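Herringbone over radiant heat: glue down or float?

plankline
Posted April 28, 2019
Replacing carpet with engineered herringbone in a room with hydronic tubing in a gypsum pour. Supplier is Tolentino, blocks are 11 mm with a tongue on the short ends. Their sheet permits both full glue-down and floating on a thin underlay. Installer wants to float it. Opinions?

subfloor_dan7
Glue it. Every block in a herringbone meets its neighbors at right angles, so movement in one row pushes on the ends of the next. Floating puts all of that on the tongues. I've pulled up two floated ones with split joints and no glued ones.

mitersaw_k
Disagree with the blanket rule. Click herringbone floats fine if the room is small and you keep the perimeter gap. The two you pulled up, were they tongue and groove or click?

subfloor_dan7
One of each. The click one had no gap at the door casing.

mitersaw_k
So that's an install fault.

gristle_oak
Flatness matters more than either. I did a glued floor in Kukotbridge last January, light wood, low-angle daylight, and every lip between blocks showed until I went back and skimmed the slab.
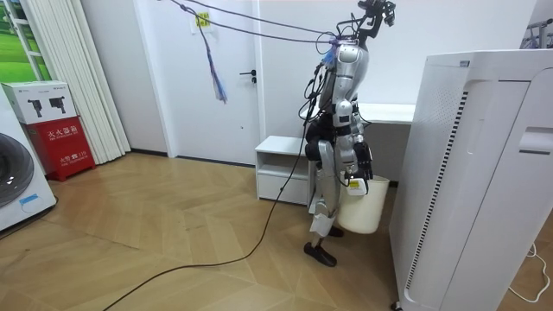 Light herringbone in a bright room.

plankline
Useful, thanks. My blocks are a bit darker. Slab is within 3 mm over 2 m except near the manifold, where there's a hump.

subfloor_dan7
Grind the hump. Don't fill around it, you'll lose output over the tubing and end up with a height problem at the door.

heatloss_rm
On output: the underlay is extra resistance between slab and wood. With glue you drop that layer and can run cooler water for the same room temperature. Cap the surface temperature at whatever the flooring sheet says and use a floor sensor.

mitersaw_k
Fair point on resistance. I'd still float if there's any chance the tubing needs access.

plankline
Tubing passed its pressure test. Going with glue. Quote for adhesive and primer is $699, against $174 for underlay. Does the Gristthorpe primer work on gypsum?

gristle_oak
Check the data sheet for gypsum specifically. Sand the skin off the pour first and vacuum twice. Run the heat for 7 days, then take moisture readings before you prime.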